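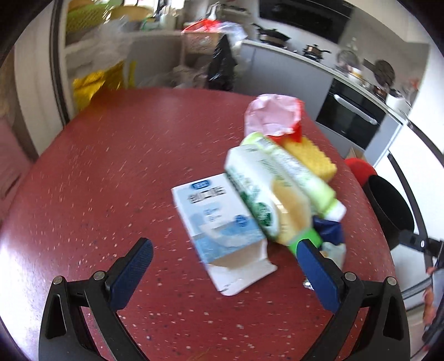 Finished the last of the Vosen dark roast on Saturday. It's a heavy coffee, more molasses than fruit, with a dry walnut note once it cools. Khanyisile Visser gave me the bag in July and I ground it too fine for the first week - it tasted like burnt toast. Two clicks coarser fixed most of that.

The farm sits at 1,660 meters, according to the label. I still prefer the Lekota for mornings. The Vosen is better after dinner, with a little milk. Next up is a washed one from Sirneden.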